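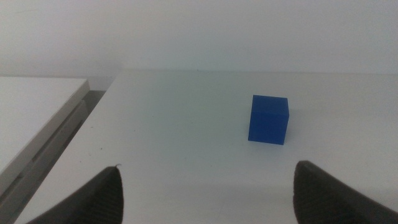 Workshop tips: teaching a pick by hand or by remote

Collected by Kirsten Marchand for the Prelham bench notes. Updated December 2025.

These tips cover a two-finger gripper, a wrist camera and one object to pick up. They apply both to moving the arm by hand and to driving it with a leader arm or a handheld controller.

Start with a plain block

Use a solid cube with flat faces and a color that stands apart from the table. Blue on white works well. A matte finish is easier on the camera than a glossy one, which throws a bright spot that moves as the wrist moves. Save cups, cloth and anything with a handle until the block is routine.

Clear the table around it. A stray screw or a strip of tape near the block becomes part of what the robot learns, and the policy may fail when the tape is gone. Small scuffs on a white top are harmless. Wipe off pencil marks and anything dark enough to be mistaken for an edge.

Set the light before the first run

Even, diffuse light gives soft shadows and keeps the faces of the block readable. Close the blinds if the sun crosses the bench during a session. Turn off automatic exposure and automatic white balance if the camera driver allows it. If it does not, hold the arm still for two seconds at the start pose and let the picture settle before you record.

Check what the wrist camera sees

Both fingertips should be in view when the gripper is open, low in the picture, with clear table between them. The block should be visible beyond the tips at the start pose. If you can see it only from where you are standing, you are using information the robot does not have. Raili Kettunen drives every session from the wrist view on a monitor, with her back to the bench.

Look at the fingers too. Ridged pads collect dust and lose grip. Burrs at the tips can catch on the block during the approach and push it. Trim them with a deburring blade, then repeat the zero position for the gripper.

Moving the arm by hand

1. Switch the joints to free drive and support the wrist before releasing the brake.
2. Hold the arm behind the camera. Hands in the picture spoil the recording.
3. Bring the gripper over the block, turn the wrist until the fingers are parallel to two opposite faces, then lower.
4. Stop for a moment before closing. The pause gives a clean boundary between approach and grasp.
5. Close with the gripper command. Squeezing the fingers by hand records the position and loses the force.

Driving by remote

Scale the motion down near the table. We use full speed above the block and a reduced setting for the last 8 cm. Keep corrections small, and leave some of them in. If you arrive too far to one side, back up, line up and continue – recoveries are useful data. Delete a run only when the arm hits the table or the recording drops samples.

Lajos Szekeres rests his elbow on a foam block while driving. It removes most of the hand tremor from the trace.

Vary the start

Move the block between runs: left, right, near, far, and turned to different angles. Move the start pose of the arm as well. Our August set had 355 runs, and too many began with the block near the middle. The trained policy reached for the middle.

Saving the runs

Name the folder by task, operator and block color. Skemix writes its own time stamps, so leave the date out of the name. Replay the first run of each batch before recording the second. A loose camera cable is cheap to find at that point.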